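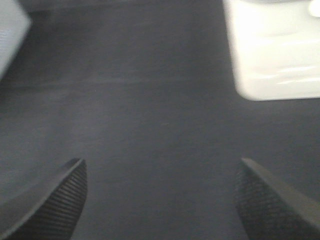

Why did the cloth-sorting arm stop for two days in March?

A worn cable at the wrist was sending the controller a false reading, so the arm believed its gripper was closed on something when the fingers were wide open.

Many of you have asked Indira Kandasamy and me for the longer version, and we're happy to give it, with thanks for your patience! The trouble began on 23rd March at the Renton workshop, when the arm reached down, came up with nothing, and then carried on quite cheerfully as though it had a towel in its grip. It went through the whole motion of putting it away, too. Indira pressed the stop button, which is just what we ask everyone to do, and no one was hurt.

Muthu Alva then sat down with the logs (and a large pot of tea) and went through 717 grasps. In 79 of them the force reading never dropped back to zero after release, and 21 of those came one after another on the last morning.
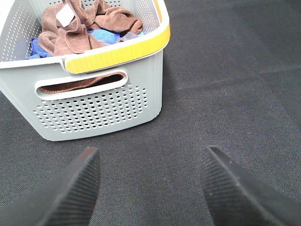
Once the cable had been replaced, Muthu started over with soft things at low speed, towels and cloths from a basket, keeping a hand near the stop the whole time. Cloth is a fair test for this kind of fault, as it presses back so lightly that a false reading can easily pass for a real one. The arm now has to confirm an open gripper before each reach, and it will halt if the force reading and the finger position disagree.

We'd still ask you to stay outside the taped line while it is moving, even if it seems to be resting - a paused arm can start again without much warning. If you notice it carrying on with nothing in its fingers, please press stop first and then come and find Muthu or me.

Anastasia Kalogeropoulos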